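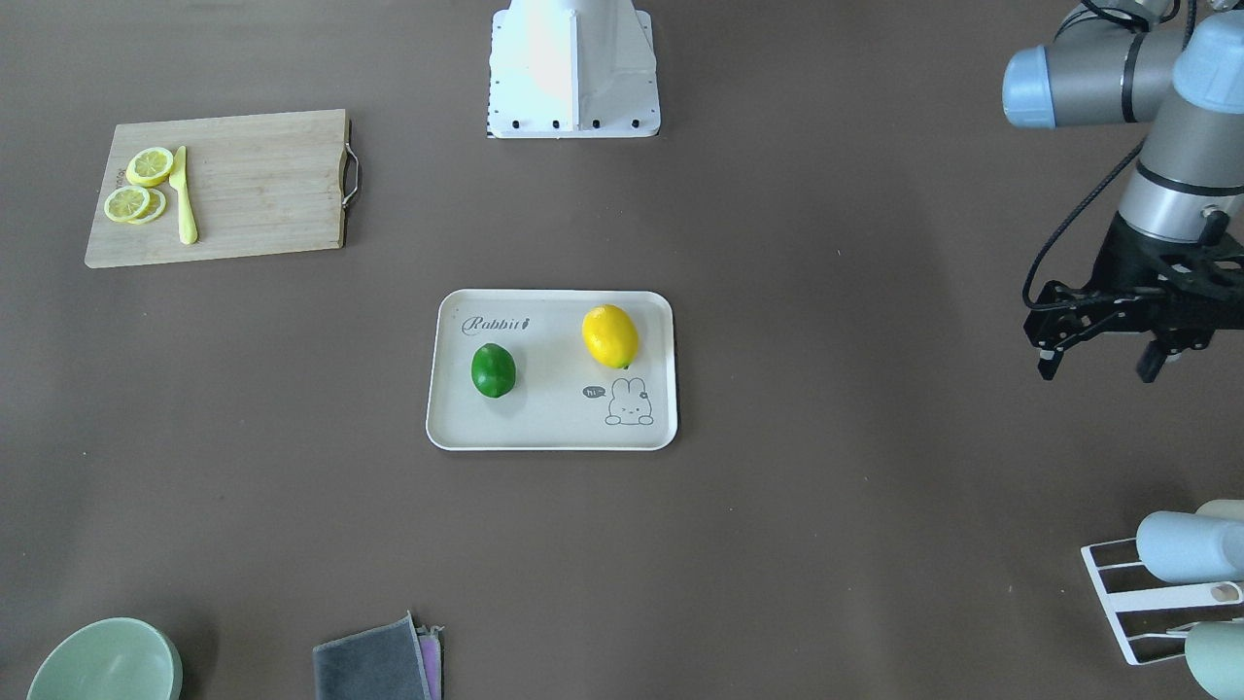
About Farix

Farix is a small language school in Hillurley. We teach Spanish, Portuguese and a bit of Italian to grown-ups who were told at school that they had no ear for it. Most of them have a perfectly good ear. What they had was a tape recorder with a flat battery and a chapter on the railway station.

We opened in June above a shop that sold curtain rails, with 15 chairs and one radiator, and our first class was held in coats. The curtain rails have gone. The radiator came with us when we moved, in spirit at least, as the new ones make the same noise.

How we teach

Classes are small and last as long as it says on the timetable. You will be asked to speak in the first five minutes, badly if need be. Homework is set every week and done by a proportion of the class that we have learned not to look into.

Beginners use our own course, Palacios, which started as a pile of handouts and now has a spine and a cover. It teaches the 3000 words we think you will need and leaves out the ones for farm tools. If you want farm tools, ask at the desk, there is a sheet. 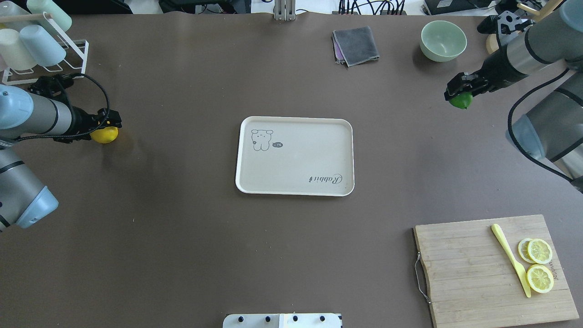
Those who finish Palacios usually go on to Janarix, our evening conversation group. The rules are simple: no English after the door shuts, and no correcting anybody who is in the middle of a good story. Past subjects include parking, sisters-in-law, the price of olive oil and, for one very long evening, parking again.

Who comes

We have roughly 200 students on the books in a normal year. Some are moving abroad, some have married into a family that talks fast, and a fair few just wanted to be out of the house on a weeknight. We don't ask for reasons and there is no entrance test. There is a short chat to find your level, which people insist on calling a test.

Exams are optional. We will enter you for one if you like, and be pleased for you if you pass.

Finding us

We are on the first floor, up the stairs with the green handrail. The bell works if you lean on it. Term dates and fees are on their own pages, and both are up to date as of November 29, 2019.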